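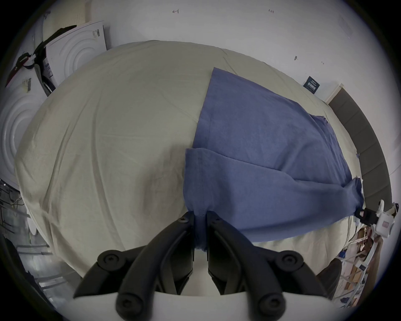
I went to the Trelto open day in August expecting to be sold something, and I was, though it took them until the second room to get around to it.

The pitch, if you missed the flyer, is that most of us fold and store our clothes badly and that a morning in a display house out at Sernberg will fix it. Entry was $20, which got you a cup of tea, a name sticker and a walk through the rooms. The organisers said 300 people had booked across the day. It felt like all of them were in my session, and the hallway was not built for it.

We started in the bedroom. The bed had been stripped back to a beige sheet, no doona, and one blue T-shirt laid across it on the diagonal. I liked the headboard, a dark grey upholstered one with a light timber trim along the top, and I noticed the woman next to me taking more interest in that than in the shirt. It wasn't for sale. The sheet could have done with an iron, given the subject of the day, and there were pencil marks on the white wall.

Kumaresan Naidu ran the session. He is a good talker and he knows his laundry. His main argument is that people fold on whatever surface is closest, usually the couch or their own chest, and that a bed is better because you can lay the whole garment out and see where the sleeves are going. Fair enough. My mother worked that out without a flyer.

Where he lost me was the numbers. He told us the average household has 1000 pieces of clothing in it. I asked where that came from and he said it was "an industry figure". Which industry? Does a sock count as a piece, or do you need the pair? He said we could talk about it at the end, and at the end he was busy with the order forms.

The T-shirt method itself is the one you have probably seen: shirt face down, one side in to the middle, sleeve back on itself, same on the other side, then up from the hem in thirds. He calls it the Premon fold. I have known it as folding a T-shirt. A bloke up the back asked whether it worked for kids' sizes and was told yes, but smaller.

I will give them credit for the part on knits. The advice was to stop hanging heavy jumpers and to keep the folded stack low enough that you can pull one out without wrecking the rest. I came home and moved mine out of the wardrobe that night. They are still in the drawer and the drawer still shuts, so that's one.

Then to the second room and the Thomas drawer set, $199 for the dividers alone, fitting extra. They are nice dividers. I measured one against my hand and I don't think it would take a men's shirt folded the way we had just been shown, not without another turn. When I said so, the young fellow on the desk suggested the larger size, due next year.

There was also a linen cupboard that we were meant to go through, but the line was long and I skipped it. People coming out said the fitted sheet demonstration was the best bit, so go there first if you can. I remain doubtful that anyone can fold a fitted sheet flat, and I would have liked to be proved wrong in person.

Parking is on the street only and the verge is soft, so don't pull right up on the grass. Tea was decent. The biscuits had gone by the time our group got through.

They are running it again and the price hasn't changed. If you've never been shown how to put a jumper away, you might get your $20 back out of it. Leave the credit card in the car.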